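4.2 Folding of heavy knits

Draft section, D. Gosling, Friday, June 26, 2020

T-shirts and pillowcases gave us little trouble (see 4.1). Heavy knits are another matter. Thick yarn springs back, the shoulders bunch, and the bundle bows outward at the sides no matter how square the first fold was. We looked at this in 20 households, 664 folds in all, of which the knits were the slowest group and the least tidy by the rating sheet. Scoring as before: edges, corners, flatness. Two raters, working apart, disagreements talked over afterward.

Surface matters more than we expected. Most people in the Luik group folded on the bed, not a table. Beds are big and at the right height for a lot of people, but soft, so the garment sinks a little and the sheet wrinkles along with it. On a table the sleeves can be pressed flat with the forearm. On a mattress the pressing mostly moves the mattress. Patterned sheets did make the outline of a dark garment easier to judge, at least for the raters. Figure 7 is a knit of this kind on a daisy print sheet.
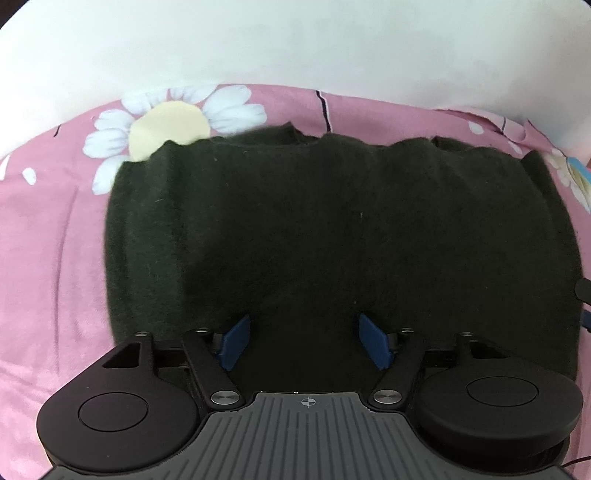 Figure 7. Dark green knit sweater folded into a rough rectangle, on a pink sheet with white daisies. Top edge wavy where the neckline and shoulders are folded under.

The neckline is where the scores drop. Folding it under hides the collar but leaves a double layer at one end, so the bundle is thicker there and won't stack level. Folding it over keeps the thickness more even, and the collar stretches, or so the participants told us (we did not measure stretch). Eight households used both ways depending on the sweater. No clear winner on total score. Under-folds lost points on edges, over-folds on flatness.

Lint was recorded but not scored. It shows up on dark wool and acrylic whatever you do, and brushing it off mid-fold usually undid a sleeve. Pilling likewise. We had a column for it in the Cirkatari sheet and dropped it after the pilot becuase the raters could not agree what counted.

Stacking. Done in September with a smaller set, same sweaters, Bondero shelf units. Bundles with bowed sides leaned sooner than square ones, and turning every second bundle end for end helped a good deal. Worth doing at home too. Rolled knits were left out here; they are covered with the Curnatov drawer trials in section 5, where depth is the limit and the edge score does not realy apply.

One caution on the rating sheet. Flatness was judged by eye from above and from one side only, so a thick end facing away from the rater could be missed. Scores for the under-fold may be a bit generous for that reason.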